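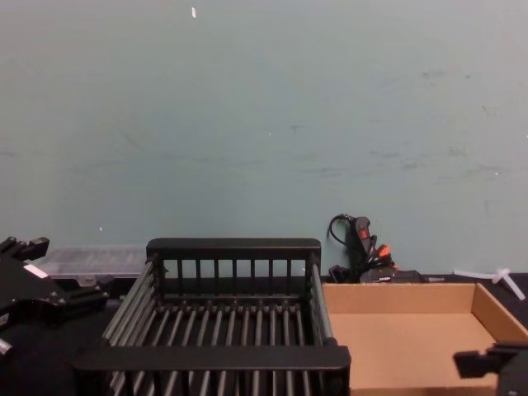
Asmaa El Idrissi says the paste was never the problem and that I have spent a fortnight blaming a pan of wheat starch for something the paper was doing all along. She said it in the doorway, with her coat on, and then went home, so I've had the whole evening to compose a reply and have not come up with one.

Category: Bench notes / Paste and paper

7/16/20 - entered by the late shift, Inditz Bindery

Last updated: August, spelling only

Job 776, the Jedel ledger. For anyone picking this up cold: quarter leather, Drorville work, a big stationery binding that lived next to a stove for most of its life and has the boards to prove it. The text block is sound apart from the first section and a few torn corners. The boards are the trouble. They bow outwards at the fore-edge like a boat, and every time I line the inner face to pull them back they come out of the press looking lovely and then, overnight, change their minds.

Where I'd got to: convinced that my paste was too wet. It's a fair thing to suspect. Wet paste swells the lining, the lining shrinks as it dries, the board follows the lining. You want some of that. You want exactly enough of it, which the books describe as "judgement", a word meaning the author isn't going to tell you.

So, trials on offcuts, all from the same sheet of millboard.

Trial A. The usual paste, one part starch to four of water, soaked first, cooked until it went glassy and started to drag at the spoon, then pushed twice through the horsehair sieve. Let down to single cream. Lined one face, pressed between blotters. Pulled hard. Far too hard, you could have served crisps in it.

Trial B. Same batch, hardly let down at all. Brushed on like margarine on cold toast, with about as much dignity. Pulled less, but the lining had dry patches along one side and lifted when I ran a thumbnail under it. Not usable.

Trial C. Paste and PVA mixed, which I did with the door shut. Pulled hardly at all and stuck like anything. It would also be there until the sun goes out, and the ledger isn't ours. Crossed through and not to be mentioned to the client.

Trial D. Back to A, but with the lining left to relax after pasting, 14 minutes under a sheet of polythene before it went down. Pulled well, evenly, no dry patches. I was very pleased with D. I wrote "D!!" on it in pencil and left it standing up on the shelf to be admired.

In the morning D had twisted. It hadn't bowed, it had twisted, one corner up and the opposite one down, like a propeller.

Asmaa picked it up, looked at it edge-on for as long as it takes to drink half a cup of tea, and asked which way the grain ran in the lining. I said along the length, obviously. She wetted a strip off the same sheet and we both watched it curl up the wrong way.

It's worse than wrong, in fact. The lining paper is off the Zerouali roll, and whoever sheeted it (me, by the handwriting on the wrapper) cut it at a slant to make the most of a damaged end. So the grain goes off at an angle to everything. Any amount of moisture is going to pull corner to corner. I could have cooked paste until Christmas.

For the record, how to check, since I evidently need it in my own hand:

Bend the sheet gently one way and then the other without creasing it. It bends more easily with the grain running parallel to the fold. On thin stuff you can't feel much, so cut a small square, pencil an arrow on it along what you believe to be the length, and damp one side. It rolls up into a tube and the grain runs along the tube. If the tube doesn't lie along the arrow, put down the brush and go and have a word with yourself. Tearing works as well but it makes a mess and you need a decent bit of waste to be sure.

Do this for every sheet. Do it for sheets with the grain written on them. Do it especially for sheets with the grain written on them by me.

I've resheeted what was left on the roll, square this time, and marked each piece with an arrow on the back in soft pencil. The slanted ones are in the plan chest, bottom drawer, for wrapping and for paste-outs. Please don't rescue them.

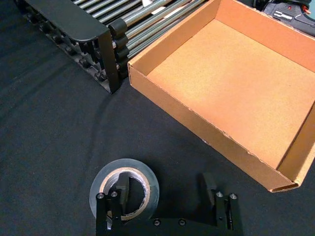

Second go, with the grain known

Trial E. Square-cut lining, grain head to tail. Paste as A, let down a little less, relaxed under polythene as D. Pressed between blotters, blotters changed after the first hour and again before I left. Came out with a slight, even pull towards the lined side. Left standing on its edge with air both sides. Still even the next day and the day after that.

Trial F. As E but two linings, the second put on once the first was properly dry. A stronger pull, still even. I think the ledger wants F on the front board and possibly E on the back, which is the less warped of the pair, having presumably faced away from the stove.

I'd like to leave both trials for six days before touching the real thing. Somebody will say that's excessive. That somebody may come and explain the propeller to the client.

Paste, while I'm here

The last of this batch is in the lidded pot in the fridge, left side. It's plain starch and water with nothing in it to stop it going off, so sniff before using. If it smells of anything, it's finished. If it has gone to water round the sides but smells clean, sieve it again and it will do for paste-outs, though I wouldn't put it on anything we care about. The spoon with the flat end is the paste spoon. It has been in someone's soup, and I have decided not to pursue it.

New starch is wanted, the bag is down to the fold. Same kind as before please, the fine white one. The cheaper one we tried in spring cooked up grey and had bits in.

Still to do on 776

Lift the old pastedowns and keep them flat, there are sums on the front one in a very cross hand. Corners: thin Japanese tissue, toned, and test the tone dry as well as wet. Leather at the head cap is powdery and I'd rather have a second opinion before consolidating it. Asmaa has offered. She has also asked for the twisted board, which she wants to hang over the paste bench, and I have said she can have it once I've rubbed out the exclamation marks.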